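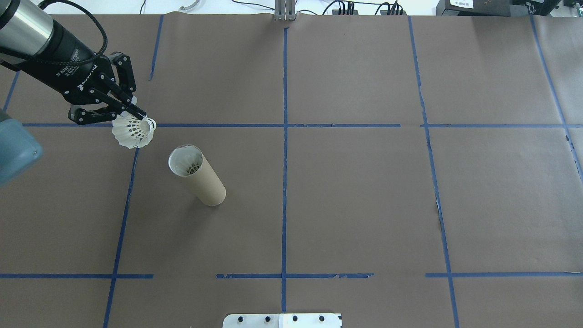 September 6, 2024
Posted by Duangjai Thepsuriya
4 comments

My sister asked me again on the weekend when one of our arms will be able to tidy up after her kids, and I gave her my usual mumble. So this entry is partly for her and mostly for Tamer, who missed the morning. Putting things back in the container they came from is the chore I keep returning to, because it's half of housework if you think about it (pencils in the jar, cutlery in the drying rack, umbrellas in the stand) and it's a fair chunk of what the Klinhom people want on their packing benches too. Our version of it at the moment is badminton birdies and a cardboard tube. The two-finger gripper takes a birdie near the cork end, with the skirt fanning out behind, and the tube stands open on the brown paper with another one already down inside. It looks like a party game, and a six-year-old would be bored of it in a minute.

What I like about a birdie is that it's such an annoying shape. The cork is round and wants to roll out of the fingers, the skirt gives if you pinch it, and the whole thing weighs next to nothing, so the force reading is hardly any help in telling us if we've got it. Tamer wanted to start with wooden pegs from the Fodby kit and I talked him out of it. Nobody's house is full of pegs! I still think that was the right call, though I'd like it noted that he brings it up every time we're fiddling with the grip threshold.

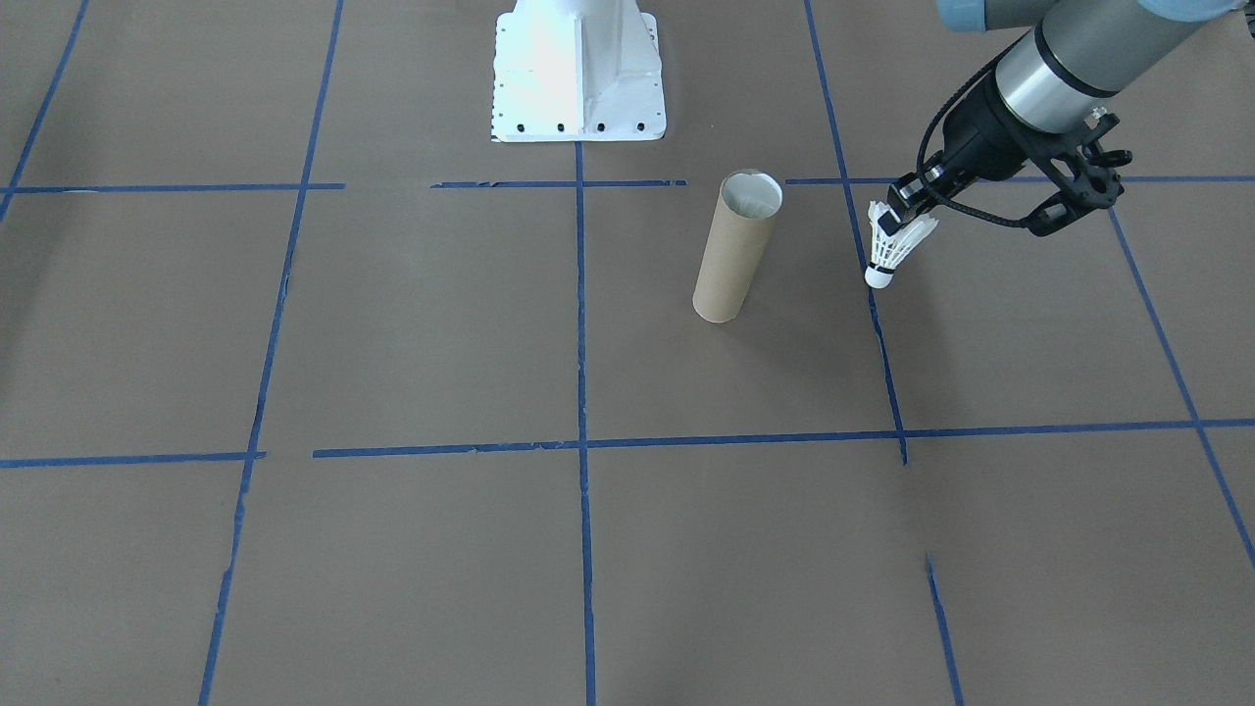

The tube is the other half of the trouble. It isn't glued or weighted, it just stands there, and if the cork catches the rim on the way in then over it goes. I had a good grumble about this in January and Tamer's answer was that my laundry hamper isn't bolted down either. Fair enough. A person steadies the thing with the other hand without even thinking, and we've only given the machine the one hand for this job, so it has to come in over the opening properly or not at all. I've asked for slower descents over the last bit. Yes, it makes the whole thing painfully slow to watch. My sister's dishwasher is slow too and she loves it.

On the log side we're up to run 347 since we started numbering. I haven't sorted those into good and bad yet, so please don't quote any rate at the Melletti call, not even a cheerful one. Last time a guess of mine ended up on a slide and I heard about it for weeks.

Still to do before the next session: re-lay the worst of the tape. We use the squares for deciding where the tube goes, and I don't want the wrist camera picking up a ragged edge and treating it as something worth looking at. Fodby's default segmentation loves a bit of blue fluff.
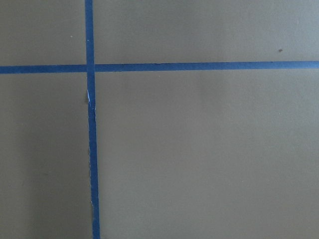

Wrist camera, tape crossing. Torn bit just under the join, left edge of the upright strip.

Tamer, if you get in before me, the good tape is in the drawer under the Itstead bench, and press it down with the roller, not your thumb.

Now the actual question, could it do this chore in somebody's house? My answer today is no, not yet. I think it could do it on a bench where somebody sets the tube out beforehand and picks it up again when it tips, and for Klinhom that may well be enough, their benches are tidier than any kitchen I've been in. For a living room floor with a dog on it I'd want a second hand and a much better idea of what "upright" looks like from odd angles. I'm going to try the tube in 5 new squares on the next go, a few of them close to the base where the elbow gets awkward, and then I'll swap in the shorter container if Tamer hasn't filled it with screws again.

Comments off after Friday please, put anything longer in the shared log.

Shared 6 times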